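Week 6 handout: Reviewing the Starkier arm kit
Course: Buying and Using Small Robots 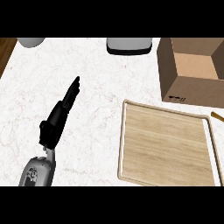 Orla Moynihan asked in the discussion after last week's lecture whether a kit sold with a simulator should be graded on the simulator at all, when the buyer is paying for the arm. Her view was that a team can lose a month in the software and still not know if the gripper will close on a real carton.

The question is a fair one and it sets up this week's work. The Starkier kit, sold by Brirside, comes as one package: the arm, a two-finger gripper, a control box and a license for the simulator. You can't buy the arm without the license. For this course we treat them as one product and grade them on separate sheets.

What the simulator offers

The kitchen counter setup is the one we use. It has a marble top, an open cardboard box and a wooden tray, with the arm to the left of the tray. Each run starts with the gripper empty. Objects are loaded from a library of 196 items, and you can change their weight and surface friction by hand. Shadows and reflections can be turned off to make runs faster. Leave them on for the assignment.

Terms to know

Reach: the farthest point the gripper can get to and still hold its angle. It is shorter than the number on the sales sheet, which is measured with the arm straight out.
Approach: the path of the gripper in the last stretch before contact.
Reset: returning all objects to their starting places. In the simulator this takes one command. On the bench a person does it, and that time has to be logged as labor.

Notes from the Sullness trial

Sullness ran the kit on a packing task for one season. Their report is in the course folder. The main points:

Setup was done by one person in 3 days, including the safety fence.
The team ran 66 trials in the simulator before they moved to the bench.
Box walls were the main source of trouble. The wrist is wider than the fingers, and it touched the wall before the fingers reached the bottom.
Support answered by email only. Replies were clear but slow.

Grabowska's service plan covers the same arm and adds phone support and a yearly check of the joints. Compare the two contracts before you fill in the cost section – the Grabowska plan does not cover the gripper pads.

For Tuesday

Read sections 3 and 6 of the manual. Run the box-to-tray task with any light object from the library, then with a heavy one. Write one page on what a buyer could learn from these runs and what would still need a bench test. Answer Moynihan's point somewhere in the page. Bring the run logs on paper or on a laptop.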